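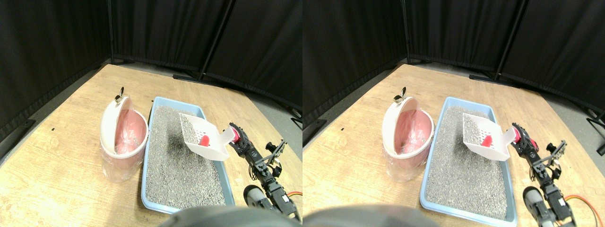 Pink bin with the lid tipped back, blue tray, white scoop. My favorite color combination of the year, apparently.

I have been meaning to write the litter post for ages, and every time I sit down to do it I end up writing about soup instead. But three of you asked after the November update, and Minttu Ikonen asked twice, so okay! Litter post! If you don't have a cat you may go and read the soup ones.

For anyone new: we have one cat, Skania, who is seven, mostly gray, and extremely particular. She came to us with a covered box (the kind with a swinging door) and for the first few months I thought that was simply how it was done. She went in, she came out, she looked offended. Then she started using the bath mat. We washed the bath mat a lot that winter.

The vet's assistant in Braltirgate suggested taking the hood off and seeing what happened, and the bath mat business stopped in less than a week. I felt terrible, obviously, but also so pleased! All that time she had been telling us in the only way she had, and we had been buying air freshener.

So now it's an open tray, and I will never go back. Plain rectangle, light blue, no hood, no door, no little filter you have to remember to replace. I can see at a glance whether it needs doing, which means it gets done. With the covered one I would walk past and think, well, it's probably fine in there. It was not fine in there.

Now, depth. This is where I disagree with the side of the bag and with my sister. I used to put down a thin layer to save money, and everything went straight through and stuck to the bottom like cement. You'd be chiseling. Filling it deep feels wasteful the first time, when you tip it in and it just keeps going, but clumps form up near the top and lift out in one piece, and the bottom of the tray stays so much cleaner. The trade-off is that an enthusiastic digger will throw some over the side. Skania digs like she's looking for pipes. I keep a dustpan on a hook and that's that.

The litter itself is gray and fine-grained, the clumping sort. I've been through a good many kinds. The wood pellets smelled lovely, like a sauna, and she would not set foot in them. The paper one was very light and got everywhere, including (please don't ask) a casserole dish. The one we use now is sold under the name Niskanen at the farm store, 43 minutes away on the bus, and yes, I have carried a bag of it home on my lap. I buy two at a time when somebody will drive me.

Scoops! I have opinions on scoops and I'm delighted to have somewhere to put them.

Mine is white with slots, nothing fancy. Before it I had a metal one that Minttu swore by, and it's a beautiful object, but it was heavy and it rang against the tray like a bell and Skania would come running to see what I was doing to her bathroom. The slots matter much more than what the thing is made of. Too narrow and you stand there shaking and shaking while clean litter refuses to fall through. Too wide and the small clumps drop right back in and you chase them around the corners. If you're in a shop, take a cup of rice with you. I'm serious, I did this at Troltach, and the woman at the register was very nice about it. (Rice isn't litter, I know, but it told me plenty.)

Go in at a shallow angle, let the blade slide under the clump, lift, and give it a gentle side-to-side. Gentle! If you jerk it up and down the clump breaks apart and then you've got seventeen problems where you used to have one. I start along the far edge and work toward me, and I finish with the corners, where she hides her best work.

And then the bin. Oh, I love the bin. Pink body, white curved lid, and I bought it for the color if I'm being truthful. I was in a bad mood on a Tuesday and it cheered me up from across the store. It has turned out to be a really good bin as well. The lid tips right back and stays back, so I have both hands for the tray and scoop. You wouldn't think that mattered until you've tried to hold a bin open with your elbow.

It stands right beside the tray when I'm scooping. I used to keep the trash by the back door and walk each scoopful over, trailing crumbs like Hansel and Gretel. Putting the two side by side has saved me more sweeping than any mat I've bought, and I've bought some very silly mats.

For the liner I use clear bags. I like seeing how full it is and whether the bag has slipped. Leave lots of it hanging down over the outside of the rim, far more than looks tidy. Litter is heavy and it drags the bag down as it fills, and if you've only folded over a tiny cuff the whole thing ends up in a heap at the bottom. Fishing that out is a horrible job. I've done it while on the phone to the dentist.

My routine, since Minttu wanted it written down:

Morning, before coffee: quick scoop, lid shut, wash hands.
Evening, after the dishes: the same again, then top up the litter if it's looking low.
Every 6 days: bag out and tied, new bag in, wipe around the rim.
Once a month: everything out, tray washed with hot water and plain dish soap, dried properly, fresh litter all the way up.

Drying properly is the step I skipped for years. Pour clumping litter into a damp tray and you'll have a crust in there that could hold up a bookshelf. I stand mine on its end by the radiator and go do something else. Skania sits next to it and yells, so I don't take too long.

I added up what I spent on litter things over the first year we had her, counting the hooded box, the filters, the deodorizing powder (she sneezed at it) and four separate mats, and then I did the same for last year, and the second number was lower by 76 dollars. I spent it on a chair for the kitchen. The cat has the chair.

A couple of you wrote in about two-cat households and I'm no help at all there, sorry, though I'd love to hear how you arrange your trays and whether they share. Leave me a comment. And if anyone has found a dustpan with a lip that really does sit flat against tile, I would like the name of it, please, in large letters.

Next week is the soup with the little dumplings.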